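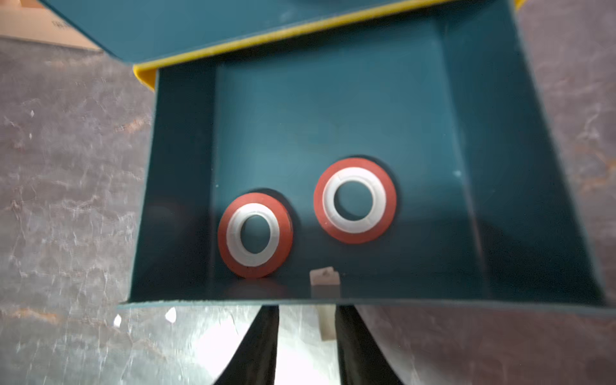 Two washers in a teal box with its lid up.

Sealing washers and dripping faucets: questions we keep getting

The Dorport Repair Library lends tools and keeps a small stock of plumbing parts. We get asked the same things at the counter every November, when the outdoor taps get shut off, so the answers are written down now. Some of them won't please people who sell "miracle" kits.

My faucet drips. Do I need a new faucet?

Probably not. A store has every reason to tell you otherwise. On a faucet with a handle you turn several times, a worn washer or a rough seat is the usual suspect, and both can be dealt with for very little. Single-lever faucets mostly use a cartridge, and no washer in our drawers will fix those.

Are the "universal" assortments any good?

Universal compared to what? We bought the Ceseo assortment, 60 pieces, and found that most visitors needed one of 5 sizes. The rest is still in the drawer. Bring the old washer with you and match it against a new one. If it crumbled on the way out, measure the recess it sat in.

Does color tell me anything about the material?

Less than you'd hope. People arrive convinced that red means hot water or that black means rubber. Makers pick colors as they please. Go by the marking on the packet, and if there is no packet, don't put the part on a hot line.

Should I pay more for a "lifetime" washer?

Whose lifetime? The Baek leaflet we were handed promises exactly that, and the small print excludes hard water, which rules out every home in Dorport. We have nothing against the product. We just haven't seen a reason to pay triple.

Can I just tighten the handle harder?

You can, and it may even stop the drip for a while. You'll also chew up the washer faster and possibly score the seat, and then you're buying two things.

How much water does a drip really waste?

A poster in the hallway at Brurudden Hall says 1,412 gallons a year. We asked where the number came from and didn't get an answer. It depends on how fast the drip is. Put a measuring cup under the spout for an hour and do the math for your own sink — it will beat any poster.

Is thread tape a substitute for a washer?

No. Tape goes on tapered threads. Wrapping it around a compression fitting or stuffing it where a washer belongs tends to move the leak somewhere you can't see it.

I replaced the washer and it still drips. Now what?

Check that it went in flat and that the screw holding it is snug. Then run a fingertip around the seat with the water off. If it feels pitted, borrow the seat dresser. The loan is 6 days, and we do notice when it's late.

Do you make house calls?

No. If the shutoff valve won't close, or it breaks off in your hand, call a plumber before you touch anything else.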